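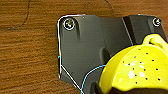
Figure 1. Brown wooden surface with long grain, and the black gripper housing at the right.

4. The evening closure and the shops

4.1 Setting

Prarnemholm has a main shopping street, Stemwood Street, which is closed for cars on one Friday evening in December. The closure is part of the winter opening night. Shops stay open later than usual, the school choir sings on the steps of the library, and the lights over the street are switched on. In the year of our study the town expected around 800 visitors, a number which was taken from the permit application and which we could not check by our own means.

The event is older than the present form of the street. Before the renovation the cars were only asked to drive slowly, and people walked on the sidewalks. The full closure was introduced together with the new paving, and it has been discussed in the local newspaper every winter after that. The main complaint comes from shop owners at the lower end, close to the Trirov bridge, where the barrier is placed. They say that the closure brings visitors to the upper end of the street and takes the regular customers away from them. Owners at the upper end mostly describe the evening as one of the best of the year. We wanted to know if both groups can be right at the same time.

4.2 Interviews

We spoke with the owners or managers of six shops. Four of them are at the upper end, between the library and the Cavalcanti bakery, and two are close to the bridge. The selection is not balanced. We tried to include more shops from the lower end, but several owners there were busy with their preparations and preferred not to take part. The reader should keep this in mind when we compare the two groups.

The interviews took place in the shops, mostly in the morning before opening. We asked first about an ordinary Friday evening, then about the closure evening, and only at the end about the opinion of the owner on the closure itself. This order was chosen after a first trial, in which the opinion came at the beginning and colored all the later answers. We did not ask for sales figures. Some owners gave them freely, but we do not report them, as they could be recognized easily in a town of this size.

4.3 Results

All owners at the upper end said that more people came into the shop than on an ordinary evening. Not all of them sold more. The owner of a clothing shop explained that many visitors entered to get warm, looked at the scarves near the door and went out again when the choir started. She was still in favor of the closure, and she told us that some of these visitors came back before the holidays. The bakery had the opposite experience. It sold nearly everything before the lights were switched on, and it had to send an employee home for more trays.

At the lower end the answers were more mixed than we expected from the newspaper. One owner, who sells household goods and paint, said that his customers come by car and buy heavy things. For him the evening is lost, and he would prefer to close at the normal time. However, the event rules ask every shop inside the barrier to keep its lights on, and he finds it strange to have lights in a closed shop. The other owner was not against the closure but against the position of the barrier. In her opinion it looks like the end of the event. People who come over the bridge on foot pass it quickly and do not stop until they hear music.

This second remark agrees with our own observation. During the evening we walked the street several times in both directions. Groups with children moved slowly near the library and almost did not stop between the bridge and the post office. There was no stall and no music in that part, and the street lights are further from each other there. We did not make a count of visitors, so we can only describe the difference in general terms.

4.4 Discussion

The two groups of owners seem to describe the same evening correctly, each from its own door. The disagreement is often presented as a question of opening or closing the street to cars. Our interviews suggest that a large part of it concerns the program - where the choir stands, where the warm drinks are sold, and what a visitor meets first after the bridge. Only the paint shop depends so much on the car that a different program would hardly help.

A possible change, mentioned by owners at both ends, is to move the drinks stall down to the post office. It needs electricity and water, and the second is at the moment only available beside the library. Another proposal was to let cars reach the paint shop from the back lane until the choir begins. We discussed this with the town office and were told that the lane is reserved for emergency vehicles during the event. Whether a part of it could be used earlier in the afternoon was still open when we finished the interviews.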